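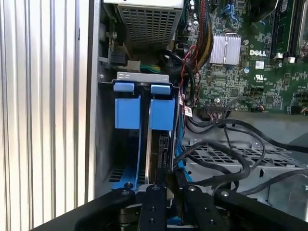
**Is the Flerkoro recording kit good enough to collect demonstrations for fine disassembly work?**

For pulling parts out of used desktop computers it is good enough, provided you replace the finger pads early and keep a close eye on the clock sync between the wrist camera and the joint readings.

I run data collection for a small group at Honkanen, where old office computers are taken apart for reuse and scrap. We want a policy that can remove the easy parts from a tower with the side panel off: drives, cables, memory. To train it we need people to drive an arm through those jobs again and again while everything is recorded. We bought the Flerkoro kit for that in October, and three of us used it to record 2,914 episodes before I sat down to write this. I paid the normal price and Flerkoro has not seen the review.

## What you get

The kit is a two-finger gripper, a wrist camera with its mount, a hand controller for the operator, a foot pedal, and the recording software. You supply the arm. Ours was already on the bench, and the adapter plate fit without drilling.

The gripper is matte black, with threaded holes spread over the surface. I thought the holes were for looks until we wanted to try different fingers, and then they saved us a trip to the machine shop. Setup took an afternoon, most of it spent on network settings. The printed guide is fine on the hardware and thin on the software.

## Driving it

The hand controller is the best part of the kit. It is light and the arm follows it closely. Mansa Quaye had never driven an arm before and was recording usable episodes on her second day. She does most of our drive removals now.

Our task list for a tower starts with the drives. In the Dell machines with the blue plastic caddies, the operator has to get the fingers in below the drive bay, deal with the connector on the end of the drive, and then work the blue tabs. There is not much room. Loose cables hang between the board and the bay, and a finger can snag one on the way in. With the controller scaled down to its fine setting you can do this without bumping the board, although it is slow.

The foot pedal starts and stops an episode. Tap it to start, tap it to stop, hold it to throw the episode away. It works. I would like a louder beep, because on a noisy floor we sometimes recorded the reset between episodes by mistake, and those had to be trimmed out later.

## The wrist camera

The camera sits close in, and both fingertips stay in view while you work. That is what you want for this job. When the fingers are a short distance from a connector, an overhead camera mostly sees the back of the gripper.

It has two weak points. Bare metal is one of them. Power supply grilles and ribbed panels throw bright stripes, and auto exposure hunts whenever the arm moves past them. We lock the exposure at the start of each session and that takes care of it. The software hides the setting two menus down under "Advanced," and it resets after every restart.

The other is dark plastic on a dark background. A black connector next to black cables can be hard to pick out in the video, even for a person. We added a small lamp to the side of the bench. If your parts are dark, plan on buying one.

## Finger pads

The pads that ship with the kit are too hard and too smooth. They slide on plastic tabs and they slide worse on flat cables. Siiri Ojala went back through our early failures and sorted them by cause, and slipping was at the top by a wide margin. We switched to softer pads from Lollov, which needed a little trimming at the corners. I'd order them along with the kit.

Keep in mind that a change of pads is a change in your data. The new pads look different on camera and grip differently. We tagged every episode with the pad type, and I was glad of that when we trained on both sets and had to work out why the first policy squeezed so hard.

## Software and files

The recorder saves video, joint positions, gripper opening, and a text note per episode. The files open without trouble in Zurnon, which is what we use for labeling. Export is slow on long sessions, so we run it over lunch.

Clock sync is my main complaint. After a couple of hours of steady recording, the video falls behind the joint readings. The drift is small, roughly 5 frames at the worst, but on a grasp that matters: the gripper closes in the numbers before it closes in the picture. Restarting the recorder clears it. We restart at every break and run a short check by opening and closing the fingers in view of the camera at the start of each batch. Support answered my message politely and said a fix was planned. I haven't seen one yet.

The text notes deserve a mention. You can set up a list of phrases and pick one with the controller's thumb button, so the operator never puts it down to type. Ours include "drive cable off," "tab released," and "cable in the way." We keep the failed attempts when the operator recovers from them, and the notes make those easy to find.

## Wear

Nothing has broken. The controller's cable has a kink near the plug that I don't like the look of, and I have taped it. The screws on the gripper needed a turn after the first few weeks. Check them when you change pads.

## Who should buy it

If you already have an arm and your task needs close work in tight spaces, this is a sensible purchase. A group picking boxes off a shelf doesn't need this much control and can spend less. If you need force readings at the fingertips, look elsewhere, as the kit has none and there is no port to add them. We have managed without, but I suspect seating a connector would be harder to teach than pulling one, and we haven't tried it.

**Good:** hand controller, fingertip view, thumb-button notes, plenty of mounting holes

**Bad:** stock pads, clock drift, exposure setting that won't stay put, quiet beep

I'd buy it again at the same price. We have a second arm waiting for a kit, and I'm holding that order until the sync fix is out.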